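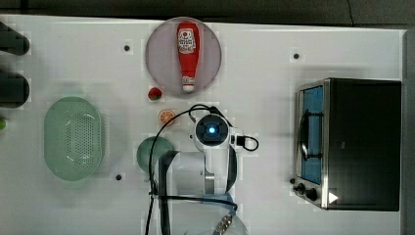
November, 4.15 pm. Ball rebound tests, second batch

Carried on with the match balls from Sitalum. Drop height unchanged, pressure set with the bench gauge and checked again after every 100 drops. The first batch lost bounce early and then held steady. This one has gone down slowly the whole way, and ball 11 now comes up visibly lower on the left-hand seam than anywhere else on the panel. I have put it to one side with a tag on the valve. Please don't reinflate it.

Total drops on the rig now 2,362. The release catch stuck twice before lunch. Cleaned it and it has been fine for the last 196, but we should order a spare from Flader before the league samples come in.

Floor panel: still using the Allach maple section. The Gallegos one is stiffer and gives a higher rebound, so the two sets of numbers must not go in the same table. I did that in the spring and had to pull them apart again.
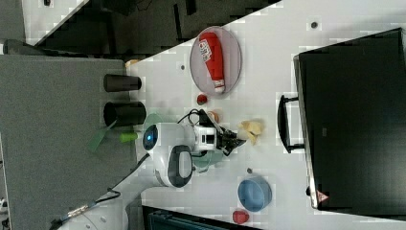

Grip readings not started. The worn balls need a night in the store room first, same as last time, or the pebbling reads too high. Wipe with a dry cloth only — the spray left a film on the last lot.

To do:
Repeat ball 11 on the Gallegos panel
Ask Sitalum if the bladder supplier changed between batches
New batteries for the gauge
Copy today's sheet into the shared folder, old one is still up there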